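About us

Lodberg is a small workshop with a fairly narrow obsession – we try out grippers, arms and controllers side by side, and we tell the people who have to live with them what we found. Eetu Vainio and Aino Kiiskinen started it with 2 arms and a borrowed bench, and there are now 9 of us, plus far more cabling than anyone would like.

Every gripper goes through the simulator first. We keep 14 household objects in there, the slatted wooden rack being an old favourite, and each gripper has to approach them in poor light as well as good before we'll bolt it to anything real. 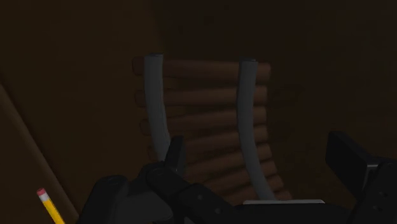

Aino Kiiskinen likes to remind us that a simulator is only as honest as its friction settings, and that she would sooner see a dull result repeated on the bench than a beautiful one that lives on a screen. We've taken that to heart, so the Senari and Vomix grippers we compared in April each did their full set of runs on both, with the same Kokkonen controller behind them.

If you're weighing up a gripper of your own, do get in touch – we're always happy to have a good long chat about it, and the kettle is never far away.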